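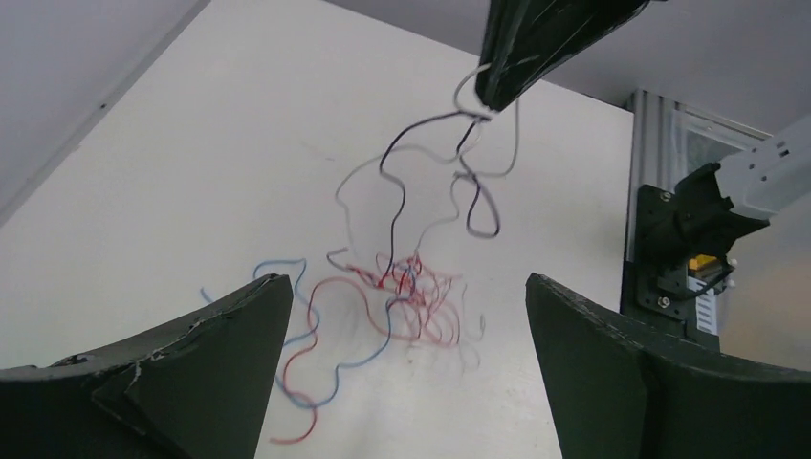
*Sorting the loose wire, two arms on it. Black, gray, white, blue and a lot of red.*

From: Oksana Hrytsenko
To: shop-automation list
Subject: Re: can they do the boring jobs yet?

Quick reply, between two other things. Mavis wrote in January 2019:

> Reginald and I run a small repair shop and the job everyone hates is
> the wire bin. Offcuts, old leads, all in a knot. Someone has to pull
> them apart, by color, before we can use any of it. Every trade
> magazine tells me a robot will do my dishes soon. Fine, I'd take one
> that does the wire bin. Is anyone on here close? And please no
> brochures, I have the Moteck one already.
> – Mavis Thibodeaux

Short answer, no. Longer answer, parts of it, on a good day.

We've been at pretty much your exact job at Fustley. Logged 1874 tries so far. A try = one arm goes in, gets a wire, and it ends up away from the others with nothing else attached. 623 of those we'd call clean. Lempi is stricter than me and would knock a few off. A bored teenager beats that before lunch.

Where it stands, by piece of the job:

## Getting hold of an end

Better than I expected. Wire is thin and the fingertips are blunt-ish and pretty chewed up by now, but they do close on it. A single red wire, end in the fingers, rest of it in loops on the white top, is a normal sort of moment for us. The grab is maybe the one bit I'd call nearly solved. Picking WHICH end is another matter, and if the free end is buried under the pile forget it.

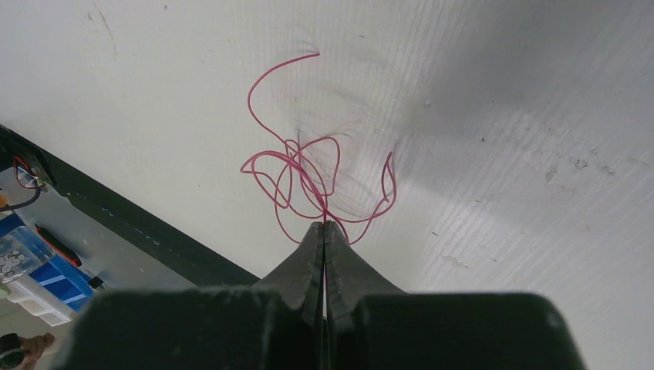 ## Getting the loops out

Here's where the hours go. A person gives it a shake, feels it catch, backs off. The arm has no feel to speak of, so it pulls and the loops tighten. Benvinda wrote a "lift a little, wait, lift again" routine and that got us more clean ones than anything we bought. Second arm helps when one can hold and the other work, but then they get in each others way and you need a person to stop them.

Also shadows. Thin wire on a white surface under our lights gives you a soft gray copy right next to the real one, and the software went for the copy often enough that we changed the lamps twice. Scuffs on the table are the same story. Clean your table more than you think.

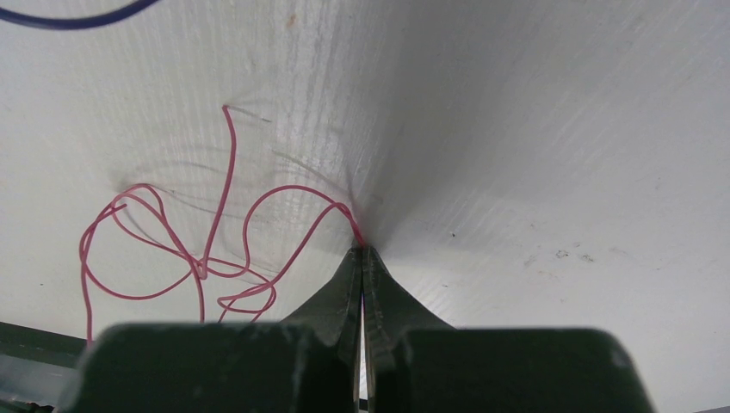
## What I'd tell a shop

- Don't buy anything for this yet. Golla quoted us for a "cable handling cell" and when I asked for loose wire they went quiet. It wants connectors, in a tray, facing the right way.
- If your leads are all one length and stiff, differnt answer, write me off list.
- Sort before the bin. Pringle trays, one per color, 52 of them cost us less than one replacement finger set.
- Dishes, laundry etc – same problem as wire as far as I can see. Soft stuff that changes shape when you touch it. The laundry people may disagree.

We'll keep going until we have more than 2000 logged, then I'll post the sheet, probably February. Not promising. If someone has a decent way to find the buried end I'd like to hear it before then.

Mavis, how long are your offcuts, and do you keep the stripped ones in the same bin?

Oksana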